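How I get soft stuff into poly mailers without the puffy pillow look

I've been shipping scarves and tees out of my spare room for long enough to have mailed out something like a small mountain of plastic bags, and the step I get asked about most is the dullest one: pressing the thing flat. If your packages look like balloons and your labels go on wrinkled, this is for you!

You'll need poly mailers (I order a box of 4,000 from Katedbridge with a friend and we split it, which still leaves me with bags in every closet), your labels, and a table with a good hard top. Skip the bed. I packed on my bed for a whole winter and my back still brings it up.

Start with the fold. I fold everything to a couple of inches narrower than the bag, so it slides in without a fight, and I push it right down into the bottom corners. If it bunches up halfway, pull it out and start over. You won't fix it by shaking the bag, believe me, I've tried.

Before you peel the strip, lay the bag down with the opening facing away from you and push the air out toward it. Bring the package close to the front of the table so you can lean over it a bit. Then put both palms down, fingers pointing away from you, and slide slowly up to the opening. Two passes is plenty for a tee. A chunky scarf might want 6, and it'll puff back up a little no matter what.

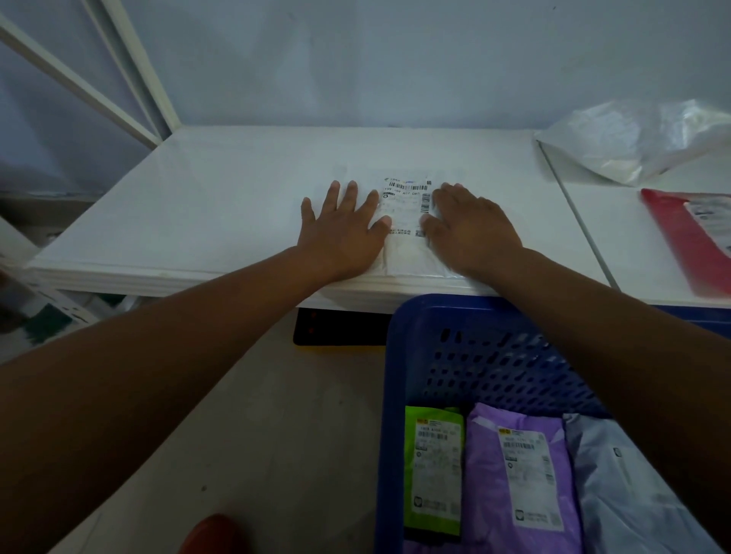 Hands flat on either side of the label, pressing the mailer down against the table.

Now seal it. Peel the strip, fold the flap over without pulling it tight, and run your thumb along it end to end. I hold it down for a slow count of 30 if the room is cold (the glue on my Nellesine bags gets lazy in October, when I'm too stubborn to turn the heat on).

Labels go on after that. Stick down one short edge first, then smooth across to the other side with the flat of your hand - dropping the whole thing on at once is how you get a crease right through the barcode. Printing on the small Karam labels helped me a lot, they're a bit thicker and they don't curl while you're hunting for the order slip. If you do get a bubble, push it out to the nearest edge and keep it off the bars.

Last thing I do is one more press with both hands, palms down and side by side.

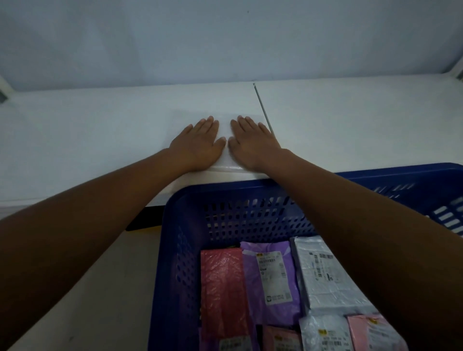
Palms down, thumbs almost touching in the middle of the mailer.

Give it a gentle squeeze at the end and listen. A hiss means the flap isn't stuck all the way, so go back over it with your thumb. If it still hisses, put a strip of clear tape along the edge and move on to the next one. I keep the finished ones in a basket and carry the lot to the drop-off after lunch.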